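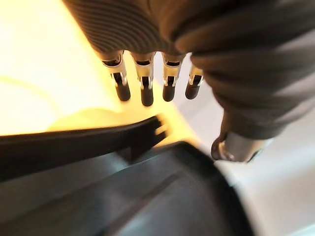 Jander halts humanoid packing line after hand fails to let go

Packaging contractor Jander has stopped using its two-armed humanoid robots at its Fondby site after one of them kept hold of a molded tray while a worker was trying to take it away. The worker's hand was bruised. She was seen by a first aider and finished her shift on other duties.

The company said the robots were taken out of service shortly after 10 a.m. on Monday and would stay off until a fault in the release software had been fixed and checked by someone outside the team that wrote it. Tray handling at the site is being done by hand in the meantime.

The robots, sold under the name Flustska, had been working on black shoe-shaped trays, which are set out on a yellow platform and handled with two multi-fingered hands. Jander has been running them next to its regular staff since April, with people stepping in when a tray is damaged or sitting badly.

That was what happened on Monday. A worker saw that a tray had a bent side flap and pressed the pause button on her handheld control. The arms stopped, as they should have. The hand holding the tray was supposed to open at the same time, but it stayed closed. When she pulled at the tray, the fingers tightened and her own fingers were caught between the tray wall and one of the robot's fingertips.

She was held for nine seconds before a colleague reached the emergency stop, which cuts power to the hands and lets the fingers go slack.

"The arms did what they were told and the hand did something else," said Liv Nyberg, operations manager at Fondby. "We had trained people that paused means safe to reach in. On Monday it wasn't, so we've stopped."

Nyberg said the worker had followed her training. The company has since told staff that only the emergency stop should be relied on around the robots, including when they are being moved or cleaned.

According to a notice Jander gave its employees, the trouble lies in how the robot tells a slipping object from one that is being taken. The fingers have a setting that adds force when an object starts to slide, so that thin-walled parts aren't dropped halfway through a move. Pausing the robot should switch that setting off. If the pause came in the short period when a grasp was still being confirmed, the setting stayed on, and the hand read the worker's pull as a slip.

Engineers went back through the records from the site's robots over the weeks before the incident. Out of 2,648 pauses, they found 193 in which the hand had stayed closed when it should have opened. In nearly all of them there was nobody close to the robot, and it went back to work when the pause ended without anyone noticing a problem.

Some of the records did have people in them. On 14 occasions a worker had reached for a tray while the hand was closed and had either given up or waited. None of those was reported as a fault at the time. Two employees have since said they thought the robots were just "a bit stiff" in the mornings.
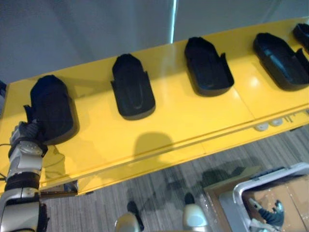
The trays make the problem harder to spot. They are closed and rounded at one end and open at the other, with raised side walls, and a robot will often take hold of one by a flap or a wall. A grip like that is light to begin with, and a small shift in the tray looks much like a slip to the software. Solid parts used in earlier trials did not bring the fault out.

Tjoa, which supplies the control software, said it had reproduced the fault on a test stand and was preparing a correction. Under the new version, a pause will open the hand if the object is resting on a surface. If the object is in the air, the hand will hold it with a fixed low force that cannot go up until a person restarts the job.

"We had tested pausing the arm and we had tested releasing the hand, and each passed," said Stavros Stoyanova, who leads the safety work at Tjoa. "We hadn't tested a pause at the exact point where the grasp was being confirmed, with someone pulling on the part. That is our gap and we've told the customer so."

Stoyanova said other sites using the same software had been sent a warning and told to turn off the slip setting. Doing so means more dropped parts – he put the increase at a level most users could live with for a few weeks – but leaves the rest of the system working. He would not say how many sites were affected.

Jander decided against that option. Nyberg said turning off one setting would have let the line run, but managers did not want to ask staff to work beside the robots while the cause was still being written up. She added that the pause button itself would be looked at too. It is green on the current handheld control and carries the word "safe," and staff representatives have asked for both to be changed.

The representatives have also asked for the near misses to be shared with every shift. The company has agreed and says a summary will go up on the notice boards along with the findings on Monday's injury. A separate log will be kept for what it calls odd behavior, so that workers can write down a slow or stiff hand without having to file a full fault report.

Orders are not expected to be late. Hand packing is slower, and two people have been moved over from labeling to keep up. Jander said nobody's hours would be cut while the robots are off.

No restart date has been set. The corrected software will first be run with no one inside the marked area, then with a padded test arm pulling on the trays at different points in the grasp. Staff will be asked back to work next to the robots only after those results have been gone through with them, Nyberg said.

The worker who was hurt has asked not to be named. She was back at her usual station the following day, packing trays by hand.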